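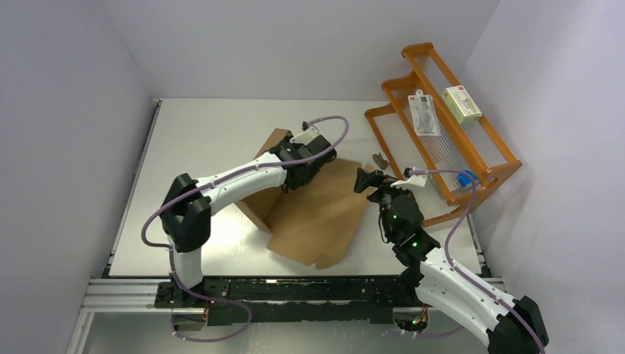
Packing Smaller: Raltside Office Rethinks the Shipping Carton

The Raltside office of Kultirum began reviewing its outgoing parcels in November, after customers complained that small orders were arriving in large boxes. The office's packaging manager discussed the results in a recent interview.

"We kept 80 carton sizes on the shelf, and staff reached for the same few every time," the manager said. "The rest took up space."

The list has since been cut to 50. Orders under the Umico line, most of them paper goods, now leave in flat mailers - a change the manager described as overdue.

Asked about damage claims, the manager was cautious. The office surveyed 300 customers and found that crushed corners remained the most common complaint. "A tighter box helps, but it does not make weak board any stronger," the manager said.

Heavier cartons are being bought from Insaurralde for orders that travel long distances. The manager expects the higher price to be debated when the supply contract comes up for renewal.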